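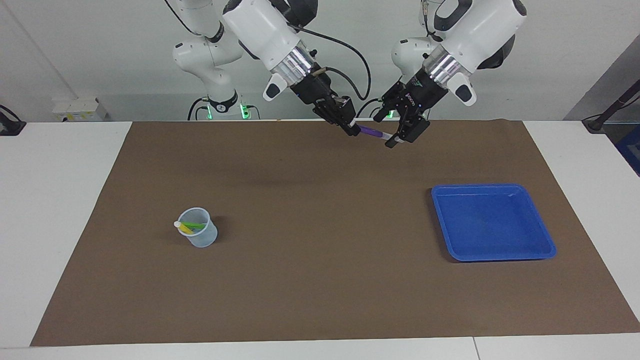 Bench Skills for Small Goods Handling
Handout 3: Markers, Mats and the Writing Station
Updated Friday, August 1, 2025

Read this before the lab session. It replaces the February version, which still had the old table layout in it.

Why markers get their own handout

Every order that leaves a packing bench is written on at least once. Somebody marks a lot number on a carton or initials a tag. In the Drenik stockroom study, which we went through in Handout 2, 1,257 cartons were checked over one season and 333 had at least one hand-written mark that a second person could not read. Most of those came down to a drying tip or a marker that was the wrong type for the surface.

The work surface

A plain mat on a white table makes a good writing station. Brown is a fair choice of color for the mat. Purple, blue and red markers all show up against it, and a white cap or band is easy to spot. A matte finish also cuts glare from overhead lights.

Leave a border of bare table around the mat. At our benches the rule is 3 inches on the sides and front. The border tells you where the station stops — anything on the white is on its way in or out, and anything on the brown is in use.

Keep the middle of the mat clear. Supplies go toward the edges, and the middle is for the carton or tag you are writing on. Check where shadows fall before you start. A soft shadow in the middle of the mat is enough to make small lettering hard to read, so shift the lamp or move the work over.

Types of marker

Water-based: fine for paper tags and plain cardboard. Smears on coated stock. Wipes off most mats with a damp cloth.

Permanent: for film, tape and coated cartons. Stains a mat if left to bleed. Put a scrap sheet underneath.

Paint: for metal and dark plastic. Needs shaking and a test stroke. Not used in this course except in the Gasser exercise.

Do not sort by barrel color alone. Purple in the Flatico set is water-based and purple in the Nunard set is permanent, and the two have been mixed up in the drawer more than once. Read the barrel.

Handing over and putting down

Pass a marker capped. Hold it near one end and leave the other end free for the person taking it. Keep it low over the table, so that a dropped marker lands flat and does not bounce. Let go only when the other side has a firm hold.

Put markers down lying flat and parallel to the back edge of the mat. Stored tip up, water-based markers dry out early.

For the lab

Bring one tag from home with hand-written lettering on it, any language. We will write on three surfaces (tag, carton, film) and compare the marks after an hour and again the following week. Label your samples on the back.

Reading: course pack, section on legibility, through the table of surface types. The solvent chart after it is optional.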